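Sourdough in a cold house — where are you all proving it?
Drikison Home Baking Board > Bread > Sourdough and slow doughs

crumbtrail
Posted 08/12/2020

Right, I need some help before I give up and go back to packet yeast. My starter was brilliant all summer, doubling before I'd finished my lunch, and since we moved into this house it's gone completely sulky. The kitchen is on the north side with a stone floor and I don't put the heating on in there until teatime. My dough sits on the worktop all day looking exactly the same as when I left it.

I'm using strong white with a bit of wholemeal, I feed once a day, and I do the bulk prove in a big mixing bowl with a plate on top. Last loaf weighed 855 grams when it came out and you could have held a door open with it. The crust was lovely, mind you. The inside was like a rubber (the pencil sort).

Where do you all put yours? My sister swears by the airing cupboard but ours has the boiler in it and gets properly hot.

flourpower_meg
Airing cupboard, door ajar! Ours gets too hot as well if I shut it, so I wedge the door with a slipper and put the bowl on the top shelf on a folded towel. Comes up a treat. You do have to remember it's there. I forgot one in November and it had gone up, over, down the side and into the pillowcases, and I was picking dried dough out of the slats for a week.

oldrye
I'd leave it where it is and give it more time. People worry far too much about warmth. My kitchen is freezing and I mix at night, leave it on the side, and shape it the next day after breakfast. Better flavour too. You can't rush sourdough and I don't see why you'd want to.

tintop
Oven with just the light on. Done.

crumbtrail
Oldrye, I did try leaving it overnight, but in the morning it had barely moved. How long are you giving it in total?

Tintop, my oven light goes off when the door is shut, annoyingly. Can you override that?

tintop
Not on mine, it has its own switch. You could put a jug of just-boiled water on the bottom shelf with the door shut and swap it when it cools. Works nearly as well. I did that for years in the old flat.

oldrye
Thirteen hours or so in summer is far too long, but in December I've gone well past that. I don't watch the clock, I look at the dough. Is it domed? Does it wobble when you nudge the bowl? Are there bubbles round the sides? If no, leave it alone.

proverbially
I'm going to disagree with oldrye here, sorry. A cold dough that's left for ages with a weak starter doesn't get better flavour, it gets sour and slack and then it won't hold its shape. I've had plenty of those. If the starter is sulking you sort the starter out first, and that does want warmth. I keep mine at 27 degrees and it's been as regular as anything.

oldrye
And how are you keeping it at 27 degrees without spending a fortune? This is what puts people off. Bakers managed for centuries with a bowl and a cloth.

proverbially
They also had a massive bread oven going in the same room all night! It wasn't cold in there. I use a Nuchit mat, the flat sort you'd put under seed trays, with the jar standing on it in a cardboard box. It cost me £13 in a clearance and hardly uses anything.

flourpower_meg
Ooh, I've got one of those in the shed for my tomatoes. Never thought of bringing it in. Does it need the thermostat bit? Mine is just a plug and a prayer.

proverbially
I'd get a plug-in thermostat, yes, or at least put a thermometer in the box for a day and see where it settles. Mine went up to 40 in the first afternoon when I had the jar flat on it, and that's heading for the temperature where you start doing it harm. A folded tea towel in between brought it right down.

crumbtrail
This is really useful, thank you. I do have a seed mat somewhere, in one of the boxes we haven't unpacked. So is it the starter or the dough that's the problem? I'm a bit lost now.

proverbially
Probably both, but start with the starter. Feed it twice a day for a few days, somewhere warm, and throw away more than you think you should before each feed. Keep back a dessertspoonful and give it fresh flour and water. When it's doubling reliably again, then make a loaf. I'd put a bit of rye in the feed as well, it does perk them up.

oldrye
We agree about the rye, anyway.

tintop
Check your water too. If the tap water is straight off a stone-cold pipe then you're starting the dough off cold and it spends half the day catching up. I mix mine with water that feels like a baby's bath. Made more difference to me than where I put the bowl.

crumbtrail
Oh! No, I've been using it straight from the tap. It's so cold it hurts your hands. I feel a bit daft.

flourpower_meg
Don't feel daft, I did the same for two winters. I only twigged when I was making ordinary rolls from a packet and it said to use warm water.

bannetonbob
Late to the party but I'm with the warmth lot. I bought a Plelaseo folding proving box last year and I love it, though it takes up half the worktop and my other half calls it the incubator. Temperature's spot on. If you bake every week it's worth it, if you bake once a month I'd stick with tintop's jug.

One thing I'd add is the bowl. A big heavy china one is like a block of ice in a cold kitchen and it'll pull the heat straight out of your dough. Either warm it first with hot water and dry it, or use plastic. I went over to a lidded plastic tub with straight sides and I can see exactly how far it's risen, with a bit of tape on the outside to mark where it began.
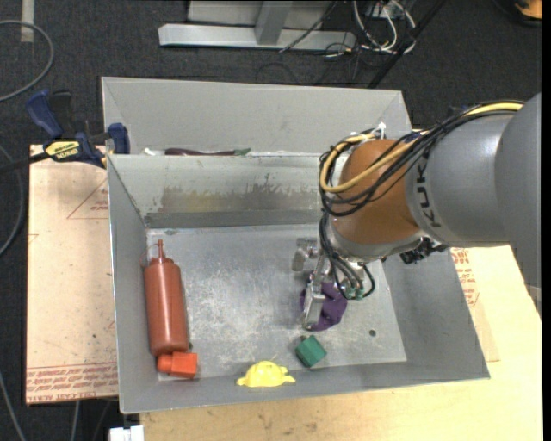 The tape has stopped all the arguments in our house about whether it's doubled. It also stopped me going too far the other way. Once you've got your warm spot sorted, you'll find the dough gets away from you if you're still working to your old timings, so take it out a bit before you think it's ready and let it finish in the fridge overnight. I bake straight from cold the next morning and it's much easier to slash the top.

oldrye
I'll give you the straight-sided tub. I've still got the cloth though.

proverbially
Seconding the fridge. It's the only way I can fit it round work. Shape in the evening, in the basket, plastic bag over it, bake when I get up.

crumbtrail
Does it not stick to the basket after a night in there? Mine stuck like glue the one time I tried it and came out looking like a cowpat.

bannetonbob
Rice flour! Half and half with ordinary white, and rub it right down into the grooves. Don't wash the basket afterwards, just let it dry out properly and knock it clean. I get Prondora rice flour but any will do, the big bags from the world food aisle are cheaper.

flourpower_meg
Or line it with a tea towel and flour that. You lose the pretty rings but I've never had one stick.

crumbtrail
Update! I found the seed mat (in with the Christmas lights, of course). Starter's been on it in a box for three days with a tea towel underneath, fed morning and night with a spoonful of rye in, and this morning it had pushed the lid up. I've mixed a dough with warm water in an old ice cream tub with tape on the side, and it's moving! You can see it against the tape already. I'm leaving it to get nearly there and then it's going in the fridge in the floured basket.

tintop
Good news. Let us know how it slices.

oldrye
Don't cut it while it's hot.

crumbtrail
I'm definitely going to cut it while it's hot.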